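Learning to Walk Slowly in Pellside

Posted on December 27, 2021

In our family there was always somebody who walked too fast, and it was me. My mother complained about it when I was eight, and my colleagues complain about it now. I go through a street as other people go through a list. So it is a little strange that I spent most of this year trying to learn how to walk slowly, and that I want to write about it.

It started in February, when the bus line that I took to work was stopped for repairs. The bridge at the lower end of Pellside was closed, and the replacement bus left only once an hour, at a time which was good for no one I know. From my door to the office is 3 kilometers if you go along the river. I decided to walk until the bridge opened again. I thought it would be a few weeks.

In the first days I did what I always do. I put my head down, I put my hands in my pockets and I arrived with a red face and a wet shirt. I measured the time every morning and I was proud when it became shorter. After some days I had pain in the left knee, and I had to go slower if I wanted to go at all. I was very angry about this. I remember an old woman with a shopping cart who passed me near the post office, and I took it personally.

But a slow walk has one thing that a fast walk does not have, and it is that you start to read. I mean it literally. I read the names next to the doorbells, I read the small papers which people put on trees when they lose a cat, I read the menu of the bakery even though it is the same every day. In my own country I never did this, maybe because reading was no effort there and so I didn't notice it. In English I still feel each word a little in the mouth. One paper on a tree said "Friendly but will not come if called," and I thought about it all the way to the office.

I began to write such sentences in a notebook. It is a Dobos notebook, the thin kind with a gray cover, which I bought at the stationery store on the corner only because it fit in my coat. I am not a person who keeps a diary. I tried it many times, and each time I stopped after three or four pages, because I had the feeling that somebody was reading over my shoulder and was bored. With the walking notebook it was easier. I had only one rule, to write down something I had not seen the day before.

Some days it was difficult. There is a long wall behind the old Randance factory, maybe the most boring wall in the whole town, and it takes a good part of the way. They made shoes there until the nineties, as I learned from a sign at the gate. For weeks I wrote nothing about this wall. Then one morning it had rained in the night, and I saw that the bricks at the bottom were a different color from the bricks at the top, darker and a bit larger. Somebody had built a low wall, and later somebody else had built a higher one on it. After this I looked at it every day. I found a place where a door had been closed with stones. I found an iron ring, too high for a dog and too low for a horse, and I still don't know what it was for.

I should say that I didn't become a calm person. I read some articles about slow walking, and they all promise that you will sleep better and be kinder to your family. I sleep as before. In the afternoon, when I go home, I am often hungry and in a bad mood, and then I walk fast again, knee or no knee. The morning is different. In the morning I have not yet had time to be annoyed.

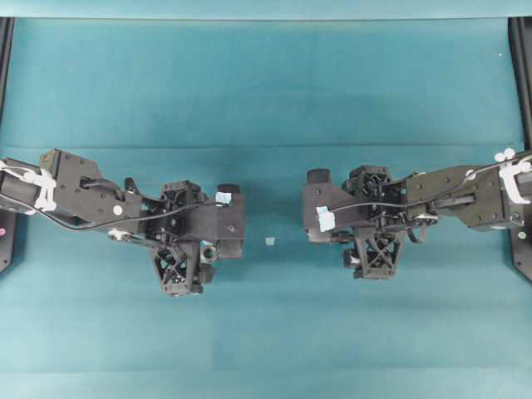

1,240 words - 6 min read

In the summer I went for two weeks to Kunotow, where my aunt has a small house near the lake. I had the idea to continue there with the notebook. It was much harder than I expected! I knew every corner from my childhood, and I walked through the village as if I was inside my own head. I didn't see the houses, I saw what I remembered of the houses. On the fourth day my aunt asked me how I liked the new roof of the church, and I had to admit that I had gone past it every morning and had not looked up.

She is 84 and she walks slower than anybody I know, with a stick in one hand and a cloth bag in the other. I started to go with her to buy bread. The store is at the end of the road, not even 300 meters from her gate, and with her it took most of an hour. She stopped at each garden. She told me which apple tree was sick and which neighbor cut his hedge too early, and she greeted the dogs before she greeted the owners. When I was a child this made me crazy. I used to run ahead to the store and run back, and then run ahead again, so I think I did the way to the bread three times while she did it once.

I filled more pages on these walks than in the whole spring. Almost nothing in them is mine, it is all what she said. I wrote it down in our language first and then, in the evening, I tried to put it in English. A lot of it I could not translate. She has a word for the kind of rain that only makes the dust smell, and another one for a person who comes to visit just when you have taken your shoes off. If you know an English word for the second one, please write it to me.

The bridge was opened again in the fall. There was a small ceremony with a ribbon, and the next morning the bus stopped in front of my house as before, with the same driver. I took it for one week. It was warm and I was at work in ten minutes, and I had nothing to write in the notebook except what people were doing with their phones. The week after, I walked again. Now I take the bus when there is ice or when I have slept too long, and all the other days I go by foot.

A few practical things, for those who asked me in the comments last time. I wear normal shoes with a thick sole, nothing special. I leave the house fifteen minutes earlier than I need to, and this was the hardest part, harder than the cold. I don't listen to music. I tried it for some days, and I noticed that my feet went with the music and my eyes stopped working. For the knee, I did the exercises that the doctor gave me, standing on one leg while I brush my teeth. It looks stupid but it is much better now.

And I write with a pencil. My pen stopped working in the cold in the middle of a sentence about a heron, so now I have half a sentence about a heron and I cannot remember how it should go on.

The gray notebook was full at the beginning of this month, and I bought a second one. They didn't have gray anymore, so it is dark green. On the first page I wrote that there is a new paper on the tree next to the post office. The cat who will not come if called is lost again.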